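Chapter 6

Recording Hand Motion for a Household Task

6.1 Introduction

The preceding chapters treated the robot as a machine to be commanded. Joint angles were calculated, written into a program and sent to the controller. This approach is adequate when the position of every object is known in advance, as in the block-stacking exercise of Chapter 4. It becomes laborious when the task involves a slippery object, two hands and a surface that restricts how the arms may approach.

In this chapter the motion is taken from a person. A student performs the task, the positions of the hands are recorded, and the record is converted into a path that a two-armed robot can attempt to follow. The method is known as learning from demonstration. It does not remove the need for the geometry in Chapters 2 and 3, and readers who passed over the section on rotation matrices should return to it before attempting Section 6.4.

The running case is the Plikell project, carried out by a second-year class under the supervision of Hülya Kaplan. The class was asked to prepare an entry for the household round of the Gallico competition, in which a robot must handle a single plate at a kitchen sink. The entry was built on a Kastard twin-arm platform. The recorded data from the project are used in the worked problems and in the exercises at the end of the chapter.

6.2 Why hands are tracked with markers

A camera image of a bare hand contains a great deal of information, little of which is convenient. The fingers hide one another, the skin has few sharp corners, and the apparent shape of the hand changes with every turn of the wrist. Software for tracking bare hands exists and is discussed in Chapter 9, but its errors are difficult for a beginner to diagnose.

A fiducial marker is a printed pattern of black and white squares whose size and layout are known. Because the corners of the pattern are sharp, a program can find them reliably and calculate from them the position and orientation of the marker relative to the camera. A single flat marker is lost as soon as it turns away from the lens. A cube with a different pattern on each visible face is more tolerant: as one face turns out of view, another usually turns into it.
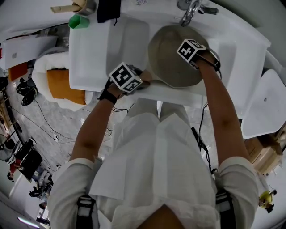 Figure 6.1 Plate handling at the sink with a marker cube on the back of each hand. Camera view from above.

Figure 6.1 illustrates two points that recur in the chapter. First, the cubes are mounted on the backs of the hands, leaving the palms and fingers free to hold the plate. The quantity recorded is therefore the pose of the cube. The pose of the grip must be obtained from it by a fixed offset, measured separately for each wearer. Secondly, the hands do different work. One grips the plate while the other presses near its lower edge, and the two paths cannot be treated as mirror images.

6.3 The recording session

The Plikell class divided each session into three stages: calibration, demonstration and checking. Calibration was repeated whenever a cube was removed and refitted. A shift of 2 millimetres between the cube and the hand is invisible to the wearer, but it appears in the results as a constant error at the fingertips.

In the demonstration stage, the wearer began from a fixed rest position, carried out the task at a moderate speed and returned to rest. Each such cycle is called a trial. The class recorded 139 trials during February, using several wearers in order to avoid fitting the robot to the habits of one person.

Checking consisted of replaying each record and noting the intervals in which neither cube had been detected. Short gaps were filled by interpolation. A trial was rejected if any gap exceeded 400 milliseconds – a limit chosen by the class after inspecting the first set of records, and one which the reader is invited to question in Exercise 6.5. By this rule 47 trials were rejected. Most of the losses occurred when a forearm or the object itself came between the cube and the camera.

The remaining trials were stored with a common time base and a short note on the wearer and the object used. The format follows the Nygård convention set out in Appendix B. Students often regard the notes as optional. In the Plikell records, two early trials with no note of the wearer could not be matched to a hand offset and had to be set aside.

6.4 From cube pose to grip pose

Let C denote the pose of the cube in the camera frame and let H denote the fixed transform from the cube to the grip point. The pose of the grip in the camera frame is then the product CH, taken in that order. The order matters, as rotations in three dimensions do not in general commute. We begin by finding H from a set of calibration readings.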